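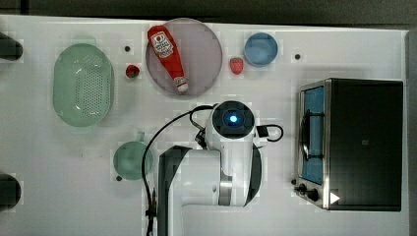

Our project looked at how a small shared kitchen puts its things away, and whether a fixed layout makes that quicker. The kitchen is the one on the ground floor of Lagman House, where the four of us have eaten lunch since the start of the term. Most of the trouble comes from the counter, where items from different jobs end up side by side. A ketchup bottle gets laid across a plate, a colander is left next to it, and a strawberry lies on either side of the plate with an empty blue bowl close by. Each of those items has a different place to go. The bottle goes in the door of the refrigerator, the plate and bowl go on the shelf, the colander goes on its hook, and the fruit goes in a container or gets eaten.

Group members: Ramil Dizon, Rommel Marquez, Zixuan Cao, Rogelio Aquino
Course advisor: Consolacion Lagman

1. Background

Lagman House has one kitchen for 48 students. It has a sink, a refrigerator, two wall cabinets, a rail with hooks, and one long counter. There is a cleaning list on the wall, but it only covers the floor, the sink and the trash. It says nothing about dishes or food that have been left out.

Before we started, we asked people what bothered them most about the kitchen. The usual answer was that they could not find a clear place to work. Several people also said they did not put other people's things away when they did not know where the things belonged. Rommel had the same problem with the colander, which he had seen in three different cabinets in one week.

We decided to test one change only, which was to give every common item a marked place. We did not change the cleaning list or ask anyone to do extra work.

2. What we set up

We first made a list of everything in the kitchen that was shared. Plates, bowls, the colander, pans, mixing spoons, sauces and cutting boards were included. Personal mugs and lunch boxes were left out.

Items were put in 5 groups: eating, cooking, washing and draining, sauces, and fresh food. Each group got one area. We tried to keep each area close to where its items are used, so draining things went by the sink and plates went in the cabinet nearest the counter. The sauces went in the refrigerator door except for oil and vinegar.

Labels were printed on plain paper and covered with clear tape. Zixuan made the first set with words only. After two days we added a simple outline drawing to each one, as some of the labels were too small to read from the counter. The drawings for "plate" and "bowl" looked too much alike at first, so those were done again with the bowl shown from the side.

3. Method

We ran the test in two parts. In the first part the kitchen was left as it was. In the second part the labels were up and all of the items started the day in their marked places.

Once a day, at 2:30 in the afternoon, one of us went to the kitchen and wrote down every shared item on the counter that was not being used. The same person then put everything away and timed it with a phone. We took turns so that no one person's speed would affect the result too much. Food was written down separately. Loose fruit was counted by the piece, and a bottle or jar was counted as one item.

An item was "not in use" if no one was in the kitchen, or if the people there said it was not theirs. This rule was added on the second day, when Rogelio put away a bowl that somebody was about to fill.

4. Results

Over the whole project we wrote down 350 items left on the counter. Of these, 97 were from the second part, when the labels were up. Both parts were the same length, so the drop was large. It was also larger than we expected.

Plates and bowls made up most of the change. They were left out often in the first part and much less in the second. The colander was usually back on its hook once the hook had a label. Cutting boards improved a little.

Sauces did not improve much. Ketchup was left out nearly as often with the labels as without. We think this is partly because the label for sauces was inside the refrigerator door, where it could only be seen by a person who had already opened it. We moved a second label to the outside near the end, but there was not enough time left to measure it.

Fresh food was hard to judge. There were only a few pieces on most days, and some were gone before the count. People were also less willing to move food than dishes. One student told us she would wash and put away a stranger's plate but would not touch a stranger's fruit.

The time needed to put everything away went down too, but this was mostly because there was less to put away. We do not have good enough times to say whether a single item was put away faster. The phone was started late twice, and one day's time was lost.

5. Problems

The second part fell in the last weeks of April, when some students were busy with exams and ate elsewhere. This means fewer people may have used the kitchen, and part of the drop could come from that. We did not count visitors. We should have, and it would have been easy to put a tally sheet by the door.

People also knew about the project. A few of them were friends of ours and may have been tidier than usual.

The tape on the labels near the sink came loose from steam and splashes. Two labels had to be replaced. If labels are going to stay up for a full year, they should be made from something better than paper.

6. Suggestions

We suggest keeping the labels on the cabinets and the rail, and leaving the sauce label on the outside of the refrigerator. A covered container with a marked spot in the refrigerator would be useful for fruit, with a note saying that anything in it can be eaten by anyone.

If another group continues this work, they should count visitors each day and do both parts in ordinary school weeks. It would also be worth doing a second count in the evening. All of our counts were after lunch, and we do not know what the kitchen looks like after dinner.

The count sheets and a spare set of labels are in the project folder in the Lagman House office. Ramil has the file for printing more.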